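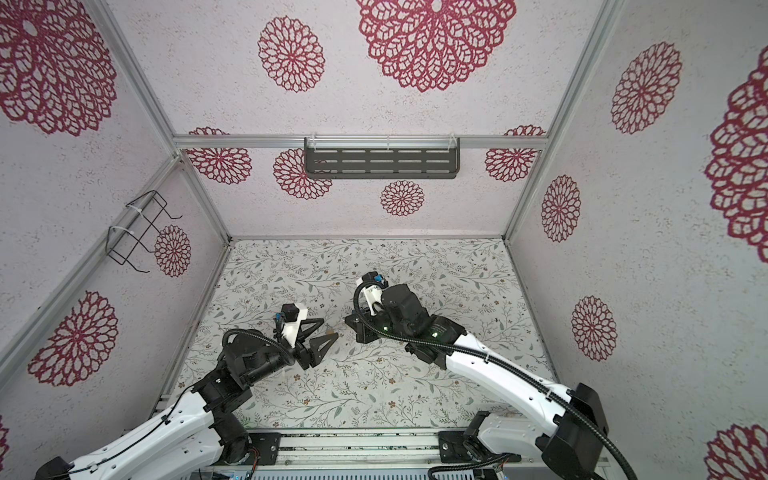

Two arms with parallel grippers and wrist cameras in a patterned test enclosure at Zosstead. Photo: Reneck

Reneck opens Zosstead bench to outside gripper and camera comparisons

ZOSSTEAD, May — Reneck, a maker of test equipment for small robot arms, today released the results of its first two-arm comparison of grippers, wrist cameras and motion controllers, and said it will accept hardware from outside suppliers for the next round.

The comparison covered 10 combinations of gripper finger, camera mount and controller. Each combination was run through 200 trials of the same handover task, in which one arm presents a part and the other takes it over the middle of the floor. Controllers were supplied by Finado and by Bozkurt. All other hardware was built or bought by Reneck.

The enclosure is framed in aluminum extrusion. Its walls and upper panel are covered in a white material printed with large crimson flowers, and the floor carries a fine botanical print. Both arms are bolted to an aluminum base rail at the front and reach in toward each other. Reneck changes the wall and floor coverings between test blocks and repeats the full set of trials against each one, so that camera results are not tied to a single background.

"Plain gray walls flatter every camera," said Kevser Kaplan, head of testing at Reneck. "We had two camera settings that scored the same on gray and were clearly apart once the pattern went up. Customers put these arms in kitchens, shops and classrooms. They do not get gray walls."

Finger results

Tapered fingers gave the most repeatable handovers. The narrow tip left more room for the opposing gripper to close, and the two end effectors could work closer together before contact. Straight fingers held flat parts with less slip, but caused more contact between grippers during the approach. A third shape, with a shallow notch near the tip, did well on round parts and poorly on everything else. Reneck has dropped it from the program.

Finger pads were replaced at the start of each test block. Wear was measured but did not change the ranking.

Camera results

Each arm carries its own camera, held above the wrist on a white printed mount. Reneck compared a low mount and a high mount. The high mount kept both fingertips in view through the whole approach. The low mount gave a larger view of the part but lost sight of the far fingertip in the last stage of closing.

Cable routing was the largest single source of lost trials. In early runs the conduit pulled on the camera mount when the wrist turned, which shifted the view and forced a new calibration. A wider loop from the camera back over the arm removed the problem in later runs. The change cost 7 mm of clearance above the wrist, and Reneck considers this acceptable for the tasks tested.

Controller results

Both controllers completed the full set of trials. The Finado unit settled faster at the end of a move. The Bozkurt unit held a steadier path at low speed and was easier to restart after a stop. Reneck did not name an overall winner, and the report gives separate scores for settling, path error and recovery.

"The two units are tuned for different work, and one combined score would hide that," said Duyên Cao, controls engineer at Reneck. "We also found that some of the gap closed when we matched the filter settings. Those runs are listed on their own in the report — readers should look at them before they compare the main tables."

Limits of the test

All trials used one arm model, one enclosure size and rigid parts. Soft parts, bags and cloth were left out. Lighting was fixed. The report lists 145 stopped trials with the cause of each stop, including those traced to operator setup. Stopped trials were counted as failures in the main tables.

Next round

The second round will add soft parts and variable lighting. Suppliers may submit fingers, complete parallel grippers, wrist cameras or controllers. Each item must come with a mounting drawing and a wiring diagram, and must run without a live network connection. Reneck will share raw logs with each supplier before release. Suppliers may add a written comment to the report but may not withdraw a result once trials have started.

The full report, the drawings for both camera mounts and the handover task script are available from Reneck on request.

About Reneck

Reneck designs and builds enclosures, mounts and test software for small robot arms. The company runs its test bench at Zosstead and sells the same enclosure as a kit to labs and schools.

Media contact: Press office, Reneck, Zosstead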